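4. Equipment Planning and Cost Structure

4.1 Scope of the budget

The preceding section set out the grasping tasks that the cell must support. The present section deals with what the cell costs to buy, to install and to keep running, and with the order in which the purchases were made. We report the plan as it was drawn up before the first order, together with the changes made to it afterward, on the grounds that published accounts of bin-picking work tend to list the arm and the gripper and leave out the rest. A laboratory that copies such a list will find itself short of parts, floor space and staff time well before it is short of robots.

The budget was divided into three groups. The first, capital equipment, covers the arm, its controller, the teach pendant, the gripper and the fixed camera. The second, workspace items, covers the table, the bin, inserts, clamps, floor markings and cable routing. The third, recurring items, covers test objects, replacement fingertips, cables, cleaning supplies and the hours of the technician assigned to the cell. Safety equipment was bought under a separate building allocation and is not treated further, except where it affected delivery dates.

4.2 Capital equipment

The arm was not purchased for this project. It was transferred from the Flaltby site, where an earlier assembly study had ended, and was entered in the budget at its book value plus the cost of transport, inspection and recommissioning. A transferred arm looks inexpensive in a proposal, but its remaining service life is shorter and its controller software may need a paid upgrade before current libraries will run on it. Both items were missing from our first draft. The upgrade was added in the second draft, and a reserve for joint maintenance was added in the third.

Two suppliers were asked to quote for the gripper. Navico offered a complete unit with fingers, mounting flange and cable set under a single part number. Llewellyn offered the gripper body alone, with fingers and flange adapter priced as options. The base price from Llewellyn was lower. Once the options were included the two offers were close, and the decision was made on delivery time for spare fingers. Navico held them in stock; Llewellyn made them to order. Since fingers are the part of the cell most exposed to contact with the bin floor, stock availability was given more weight than purchase price.

Cables deserve a line of their own. The set supplied with the gripper was sized for an arm mounted close to its controller. Our floor plan placed the controller behind the work table, and the run had to be extended. Extension leads, strain relief and sleeves were charged to capital equipment in the first year and moved to recurring items in the second, when it became clear that the run along the arm would need regular replacement. Cable wear depends on wrist motion, and wrist motion depends on the grasp planner, so the figure can't be set reliably until the planner is fixed.

4.3 Workspace items

The second group is small in value and large in number of orders. Most of it was bought from general hardware stock or made in the workshop. The bin is a shallow sheet-metal tray with sloped sides, chosen over a molded plastic container after both types had been tried in a short pilot run. The plastic container flexed under finger contact and its position had to be checked between runs. Metal costs more, marks easily and can be drilled, clamped and bent back into shape. Purchasing rules required a separate justification for each item outside the approved catalog, and the time spent on this paperwork was greater than the time spent on the choice itself.

The panel insert is a second example. A custom insert with fixed brackets was quoted by an outside shop, with a lead time longer than the pilot phase. We used a flat panel set at an angle and held with hand clamps, which allowed the slope to be changed between test series. The working arrangement is given in Figure 3.

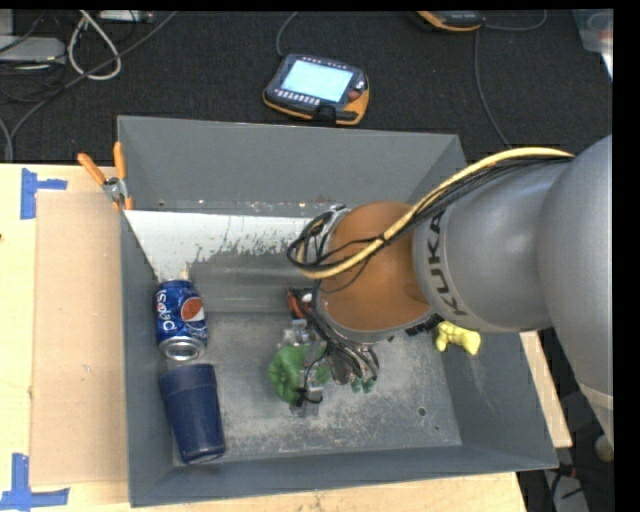

Figure 3. Work cell with KUKA arm and gripper over the metal bin. The sloped panel is clamped to the rim at the upper left. Blue tape marks corners on the tabletop; the teach pendant is on the floor behind the bin.

Gergely Kerekes objected to this part of the plan when an early draft was circulated. In his view a clamped insert should be costed as a temporary fixture with an end date, and the custom part should stay in the budget as a committed expense, because temporary fixtures in shared cells have a way of outliving the projects that paid for them. He also asked that setup time after each change of slope be logged and charged at the technician's rate. Without that figure, he wrote, the comparison between the two options has a price on one side and a blank on the other.

We accepted the second point in full and the first in part. Setup time was logged from August onward. The custom insert was kept in the plan as a deferred item, to be ordered only if the slope was frozen before the end of the test program. At the time of writing it has not been frozen. The logged setup time remains below the quoted price of the custom part, although the gap has narrowed with each test series and would close if the program were extended by another year.

Tape, clamps, cardboard and scrap board were grouped under one line for sundries. We advise against splitting this line further. An attempt to track tape separately was dropped after one month.

4.4 Test objects

Test objects were planned as a pool of 400 items, bought in lots of 20. The pool was meant to cover rigid, soft and deformable goods: drink cans, plastic cups, plush toys, small rubber-like figures and similar household articles. Lots were bought from ordinary retail shops, which kept unit prices low but created two planning problems.

The first is continuity. Retail goods are withdrawn or redesigned without notice, and an object that is lost or crushed may have no identical replacement. For objects used in the benchmark set we therefore bought spares at the outset and stored them unopened. Objects used only for training data were replaced with whatever similar item was on sale.

The second is wear. Cans dent, and plush fabric picks up dust from the bin. Dust was not foreseen in the original plan at all. Pale powder collects on the bin floor and has to be removed on a schedule, and the labor for this is now a recurring item. Whether the dust affects grasp success was not studied here, but a cleaning interval had to be chosen in order to budget for it, and the interval was set by the technician's availability.

Beatriz Antunes prepared the replacement forecast. It assumes that wear follows the number of grasp attempts and not calendar time, and it is updated after every 2000 attempts. The forecast was too high for rigid objects and too low for soft ones in the first two updates. From the third update onward the two groups were forecast separately, with a better fit.

4.5 Labor and scheduling

Technician time was the largest recurring cost and the least accurate entry in the plan. The first draft allowed 20 hours per month, based on the assembly study at Flaltby. That study used fixed parts in known positions. Bin picking requires the contents to be reset, the tabletop references to be checked and stalled runs to be cleared by hand, often with the pendant in use for a good part of the shift. The allowance was raised twice.

Scheduling was handled in Valik, the booking tool already in use for the shared floor. Valik records who has reserved a cell and for how long, but not what the cell was doing, so idle time and repair time appear in the same column as data collection. We added a short paper log at the controller. It is filled in at the end of each session – less often than intended – and the two records are compared once a month. Where they disagree, the paper log is used.

4.6 Changes to the plan

Three changes were made between the approved plan and the plan now in force. Spare fingers were moved from recurring items to the initial order, so that a first set would be on the shelf before testing began. The camera mount was upgraded after the fixed view was found to shift slightly when the floor was in heavy use. Finally, the contingency line, originally a single sum, was divided between capital equipment and labor. The undivided sum had been spent almost entirely on hardware, leaving nothing for the extra technician hours described above.

Decommissioning was left out of all drafts. The arm will have to be returned or transferred again, with a further inspection, and the test objects will have to be stored or discarded. These costs fall in the final year and will be reported with the long-term results. The breakdown in Section 5 excludes them.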